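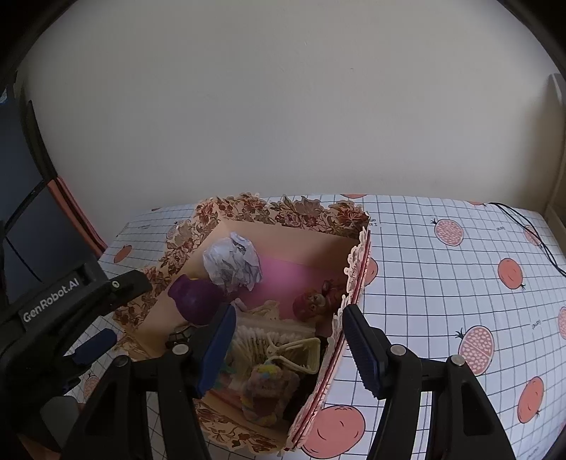
How often do the finger pads on the hand grippers need changing? Every 300 picks on the hard items, and whenever the ribbing has gone shiny, whichever comes first.

I put that first, Kirsty, as it's what you asked in October and I only had a shrug for you then. So, 27 January 2019, and the Cludgate cell is in much better shape than when you last saw it!

The big job was the linkages. One gripper had gone stiff on closing, and I'd been blaming the spring for weeks (sorry, spring). I stripped it down on the bench, cleaned the pivots, put it back together and it was still stiff. The fault was a screw I'd done up too tight myself -- quarter of a turn back and it closed sweetly. I've now put a dab of paint across each joint screw so we can see if one has crept.

Pads next. We had 2 spare pairs left from the Oditham order and I've fitted one. The old pads had picked up fluff from the soft toys and woolly bits, and a cotton bud bag would slide straight out. I wipe them down every morning now and leave them to dry before anyone starts. The Ghaffari glue holds well but it wants overnight, so please don't let anybody promise a same-day swap.

Cables are still my grumble. They get dragged over the table edge and the plugs take the strain. I've clipped the worst one and I'd like proper strain relief on the rest, plus six more pairs of pads. Giso can supply both, and the quote is in the shared folder with the parts list.

Calibration takes me two goes most mornings, open and shut against the gauge block, and I write the readings in the blue book. They drift a little when the heating comes on -- I haven't got to the bottom of that yet, so it's first on my list for next month.

Kirsty Grimshaw has the spare key to the parts cupboard if your lot need anything while I'm away.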